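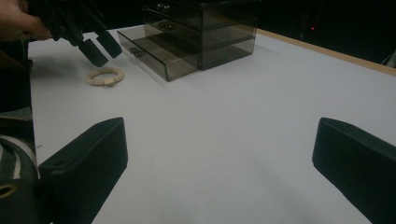 Dendano发行芯片音乐合辑《九声道》,九组音乐人以老式音源芯片重新演绎Fletwood作品

独立厂牌Dendano宣布,芯片音乐合辑《九声道》将于二月发行。合辑收录九首曲目,由九组音乐人分别完成,全部改编自合成器流行乐队Fletwood的旧作。数字版、黑胶版和卡带版同时上架,其中卡带版限量468盒,每盒手工编号。

Fletwood成立于八十年代初,早期作品以模拟合成器、鼓机和磁带循环为主要素材,录音条件简陋,旋律却十分清晰。乐队解散后,唱片长期绝版,只在二手市场上流通。近几年,几首歌的自制芯片版本陆续出现在网络论坛和跳蚤市场的卡带上,Dendano由此着手联系版权方,并在取得全部九首歌曲的改编授权后启动了这张合辑。

制作规则

厂牌为参与者定下的规则很少。每首曲目的主要声部必须由老式游戏机或家用电脑的音源芯片发出,人声和效果处理不作限制。音乐人可以使用原机,也可以使用移植到自制电路板上的原装芯片。软件模拟只允许用在写谱和试听阶段,交付的录音须从硬件输出端直接录取。

各组音乐人选用的设备差别很大。开场曲《玻璃电梯》用一台掌上游戏机完成,四个声道中有两个交替演奏主旋律和和声,听上去像有五六件乐器同时在响。《夜班列车》使用三台家用电脑同步运行,鼓组由噪声声道逐拍调整包络得到。《盐》是全辑速度最慢的一首,每分钟只有30拍,低音持续整首歌,旋律到第三段才进入。《第二个冬天》速度为每分钟111拍,与原版一致,加入了经过声码器处理的人声。

合辑的最后一首《关灯以后》保留了原曲的前奏和副歌,中间一段完全重写。改编者删去原来的合成弦乐,改用快速琶音填充和弦,这也是芯片音乐里最常见的写法之一。原曲结尾的淡出被取消,曲子停在一个没有解决的和弦上。

曲目

A面
1. 玻璃电梯
2. 夜班列车
3. 白噪
4. 盐
5. 无线电邻居

B面
6. 第二个冬天
7. 铜线
8. 慢速传真
9. 关灯以后

录音与母带

全部录音在Grudau录音室完成汇总和母带处理。音源芯片输出的底噪各不相同,部分机器还带有明显的电源嗡声。录音室没有对底噪作统一降噪,只处理了会影响黑胶刻片的低频部分。《铜线》开头数秒的嗡声按音乐人的要求予以保留。

黑胶版和数字版使用两套不同的母带。数字版动态范围较大,高频保留完整;黑胶版对方波的高次谐波作了适度衰减,以避免内圈失真。卡带版直接采用数字版母带转录,不使用降噪系统,建议播放时同样关闭降噪。

封面与包装

封面由Dendano自行设计,图案取自《夜班列车》的音序数据,每一行代表一个小节,深浅对应音量。黑胶版采用单片装,附内页一张,列出每首曲目所用的机型、芯片和音序软件。卡带版使用透明外壳,内卡印有相同内容。数字版附带内页的电子文件。

愿意公开工程文件的音乐人共有六组。购买任一版本的听众均可凭附送的下载码取得这六首曲目的音序文件,供学习和非商业改编使用。另外三首因使用自编驱动程序,暂不提供文件。

首发演出

合辑首发演出将在Figueroa音乐厅举行,时间为二月的一个星期四,晚上八点开始,七点入场。九组音乐人中有五组到场,以现场硬件演奏各自的曲目,并加演原创作品。演出不设座位。现场设有唱片摊位,出售黑胶版和部分卡带版,每人限购卡带一盒。

演出当晚的视觉部分同样由老式家用电脑实时生成,画面随音序信号变化。演出含有快速闪烁的画面,对闪光敏感的观众请留意。场内后方设有远离投影的区域,需要者可在入场时向工作人员说明。

门票在Figueroa音乐厅售票处及其网站发售。持有卡带版预购凭证的听众可提前入场。

发行信息

专辑名称:《九声道》
艺人:合辑
发行:Dendano
格式:数字下载、流媒体、黑胶、卡带
曲目数:9
卡带版数量:468盒
发行时间:二月

黑胶版和卡带版现已在Dendano网店接受预购,发行当周统一寄出。预购者可立即下载《玻璃电梯》和《第二个冬天》两首曲目。唱片店订货请通过厂牌的批发页面提交,卡带版每店配额有限,按下单顺序分配。

关于Dendano

Dendano是一家专注于电子音乐的独立厂牌,发行内容包括芯片音乐、极简合成器音乐和家庭录音作品的再版。厂牌的多数唱片以小批量实体形式发行,售罄后保留数字版。此前的发行作品包括两张掌上游戏机音乐选辑和一套早期家用电脑配乐的再版卡带。

关于Fletwood

Fletwood是一支合成器流行乐队,活动期间发行过三张专辑和若干单曲。《九声道》所改编的歌曲选自前两张专辑及一张单曲的B面。乐队原版录音的再版不在此次发行计划之内。

媒体联络

媒体试听链接、高清封面、音乐人简介及采访申请,请通过Dendano网站的媒体页面索取。演出采访证须提前申请,现场不予补办。电台可使用数字版母带播出,播出时请注明曲名、改编者及原作者Fletwood。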